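Chapter 4
Lentils, Beans and Other Good Plain Food

If you grew up in a house like mine, there was always a pot of something brown at the back of the stove, and you probably didn't think much of it at the time! I certainly didn't. It took me years (and a good deal of cooking for other people) to see how much a dry lentil has to offer, and I hope this chapter will bring you around a little faster than that.

Lentils belong to the legume family, along with peas, chickpeas and all the beans we met briefly in Chapter 2. They carry protein, iron, folate and plenty of fiber, they keep in the cupboard for months, and the red ones cook without any soaking at all. We'll begin with those, move on to the green and brown kinds, and then spend a good while on chickpeas, which I admit are my favorite.
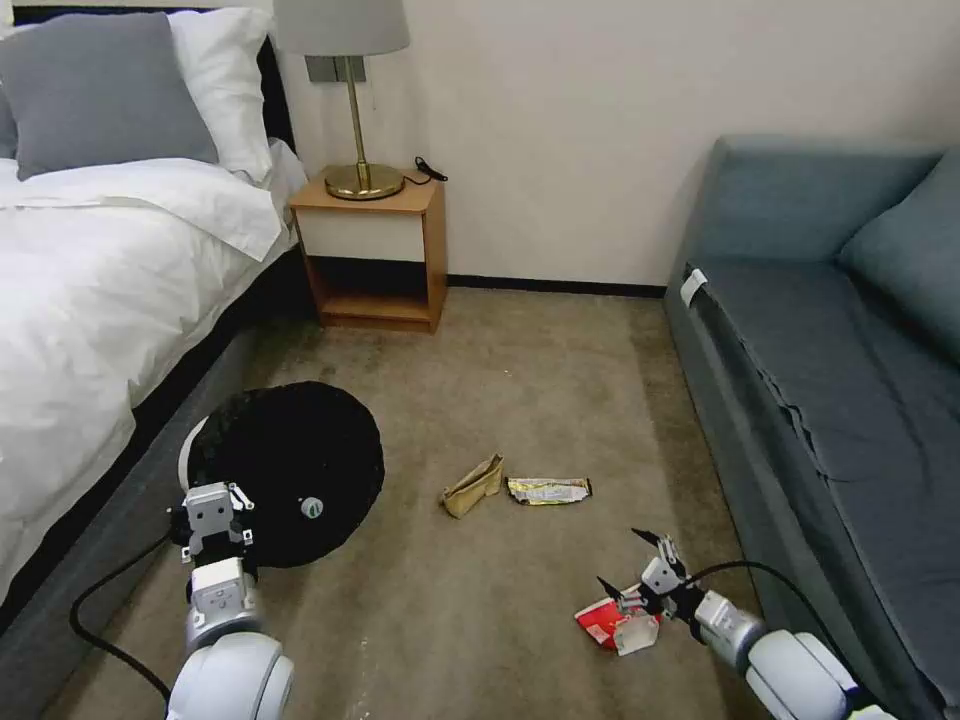
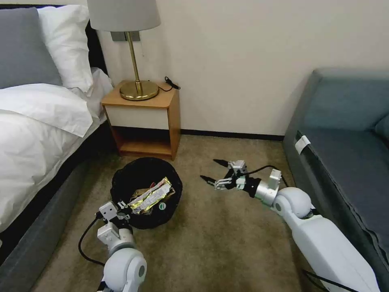 Rajkumari Khurana wrote to me after the first edition that I had been unfair to the soaking pot, and that beans left overnight in plenty of water sit far more kindly in the stomach, especially if the water is poured off in the morning. She is quite right, and Section 4.3 has been rewritten with her letter beside me.

Before you read on, take a look in your own kitchen and write down every legume you find there, whether dried, canned or frozen. Keep the list handy, as we'll come back to it when we plan a week of suppers on page 215.

4.1 Red Lentils

The red lentil is usually sold with its skin removed and split in two, so it softens quickly and falls apart into a thick, golden soup.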